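Leave the simulator alone on a working day

I look after one cell. One. It sits at the Garnulton site, an arm on a steel pedestal, a counter in front of it, and a simulated twin on a PC next door that is supposed to tell us what the arm will do before it does it. I have been doing this long enough to have opinions, and the main one is that we treat the twin like software and the cell like a machine. Wrong. The twin is part of the machine. It needs a logbook, a grease gun and somebody who gets shouted at when it drifts.

Quick version of what set me off. Brendan Horgan spent most of a shift on the real arm, hunting a grasp that kept landing short on the glass pick. Pulled the wrist cover. Reseated the connector. Swapped a perfectly good cable, re-ran the zero, same thing. Then Xiaoyan Xie opened the change list on the simulation side and found that somebody had raised the counter from 875 to 900 millimeters in the scene file. No note. Twenty-five millimeters, and the whole approach path was planned against a counter we don't own.

Nothing wrong with the arm. Never was.

I'm not against nice scenes. The Jolden kitchen set is nice, and we use it for tabletop work because glass and tile are hard on the vision side and I'd rather have it struggle there than on the floor. Clear glass at one end of the tiles, wine bottle, strawberry cake straight on the counter. Fine. Keep it. But every one of those things has a position and a size and a friction value, and each one is a setting on my machine, same as a limit switch.

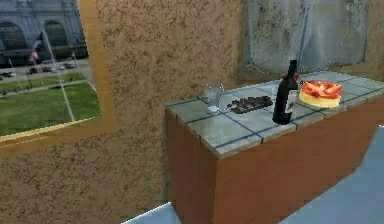
What I want written down

Counter height, measured on the real one with a steel tape, by the person who signs. Not copied from the drawing. The drawing for our cell is from the Engelhardt line and has been wrong as long as I've known it.

Object origins. Is the bottle's zero at the base or the middle? Ours has been both. A tall thing with its origin in the wrong place looks fine untill you try to grab it.

Collision shapes. The renderer draws one thing and the physics uses another. I want both checked, and I want it checked by someone looking at the shapes switched on, because a pretty picture proves nothing about contact.

Camera pose. After any service on the bracket, redo it. Even if you "only loosened one bolt." Especially then.

The case against me

Rüdiger Pfeiffer thinks this is paperwork. His argument, and it's a fair one: the value of a simulator is that you can change it fast. Try 219 variations overnight, throw out the junk, come in to an answer. Put a sign-off on that and people will stop trying things, or they'll keep private copies, and private copies are worse.

OK. So don't lock the playground. Let Rüdiger have as many copies as the disk will hold. But the one scene the cell loads in the morning, that one is locked, and it changes when the cell changes and at no other time. Two folders. We already have the disk space, I asked.

Marlene Görtz went further and wants the arm to refuse to start if the scene file doesn't match the last signed version. I was against that in September. I've come round. It took her 9 lines of script and it has stopped me once already, when I'd edited a table offset myself and forgot. Annoying. Correct, though.

Money

Somebody always brings it up. Flaletcombe quoted us for a calibration package, a good one probably, and the office liked it becuase it comes with a dashboard. I'd spend it on hours. Give one technician a fixed slot every month to put a tape on the counter, touch off the four corners with the probe and compare against the file. If it's off, fix the file or fix the counter, write down which. A dashboard will show me a green light over a wrong number all year long.

We grease the joints on schedule and nobody calls that paperwork. Next check on ours is due before the gearbox oil, and Brendan has the tape.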